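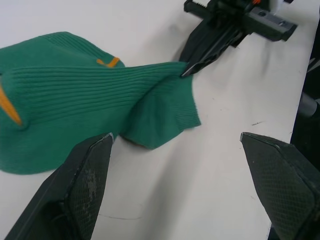 **Witold Żak**
Household Services Adviser, Gilmont Residences

Residents are asked to pair and fold socks before returning them to drawers. Ribbed socks in particular hold their shape longer when they are smoothed lengthwise, along the rib, and never pulled from the toe.

Work on a clear, light-coloured surface. Lay both socks of a pair side by side, toes pointing the same way, and flatten the cuffs with the palm of the hand. 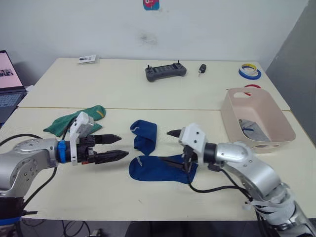

Pairing is best done by colour first and by stripe second. Navy and black should be sorted in daylight, preferably before noon, as the two are easily confused under hallway lighting.

### Folding

1. Place one sock squarely on top of the other.
2. Bring the toes up to the base of the cuff.
3. Fold once more and set the pair upright in the drawer.
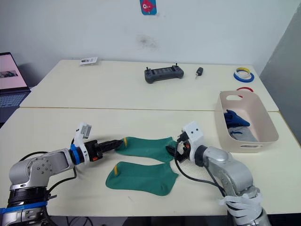 Turning one cuff over the pair is discouraged — it stretches the elastic on one side. Wool blends should be washed in a mesh bag at no more than 30 degrees and dried flat, away from the radiator.

A shallow basket with handles is suitable for socks awaiting a partner. Keep it beside the folding surface and review it monthly. Any sock still single after 2 months may be placed in the textile bin on the Kaczmarczyk Wing landing. 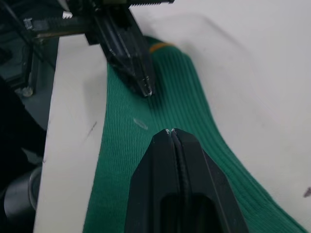

*Ribbed knit laid out along its length, with the stripe near the top.*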